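Open Day at Skorden: Your Questions

The Skorden workshop in Randside opens its doors on 30th March, and we can't wait! These are the things people ask us most, with a few extras from last November's visitors. If your question isn't covered, ask at the front desk when you arrive.

What will I get to see?
Cloth handling, mostly. Our benches are set up for work with soft materials, and canvas is the star of the day. Robots have been good at stiff, boxy things for years. Give one a big floppy piece of fabric and it gets a lot more interesting, because the stuff sags, folds over itself and never lies the same way twice. We love it.

Do I have to book?
Yes, please. There are 113 places in total, and last time they went fast. Booking is free. If your plans change, let us know so someone on the waiting list can come instead.

What are the hand-held grippers?
They're two-finger grippers that a person holds and moves, with a camera riding along to record the view. The recordings are used to teach the robot arms. You'll see them at the Nilmont bench, where most of the canvas work goes on.

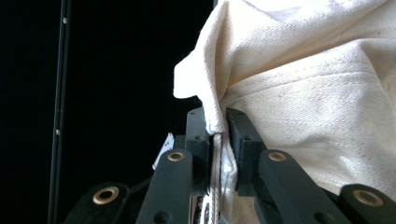
A fold of canvas squeezed between the finger pads.

Why canvas?
It's heavy enough to hold a crease and soft enough to slump when you let go of it. Seams are a fun complication too. A stitched ridge is thicker than the cloth next to it, so the grip has to cope with both. Thin cotton and fleece are on the list for later this year.

Can I try one myself?
You can! There's a practice table in the Berge room with spare cloth, and anyone aged 8 and up can have a turn. Most people grab far too much fabric on their first go (so did we). Try pinching near an edge and moving slowly. Turns are short when it's busy, but you're welcome to line up again as often as you like.

Do people ever work with more than one gripper?
They do, and it's worth hanging around to watch. A big piece of cloth has a lot going on at once, and a second gripper gives you another way at it. It takes some practice to keep them out of each other's way.
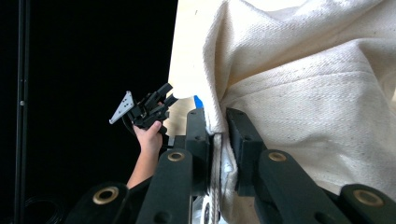
Canvas in one gripper, with a second held ready at the left.

How many recordings does the robot need?
It depends on the task. For our simplest fold we used 400. The harder one we're showing at the open day has 2000 behind it, and it still gets things wrong in ways that make the whole room groan. Stay for a few tries.

Is it dark in there?
Parts of it are. We like bright light on the cloth and a dark background at some of the benches, so give your eyes a minute when you walk in, and please watch for cables on the floor.

May I take pictures?
Yes, but no flash near the benches.

How do I get there?
Bus 83 stops right outside. Parking is very limited, so please leave those spots for visitors who need them. The entrance, the benches and the Berge room are all on the ground floor, with no steps.

Is there food?
Coffee, tea and cinnamon buns in the hallway. Please finish them before you touch the canvas!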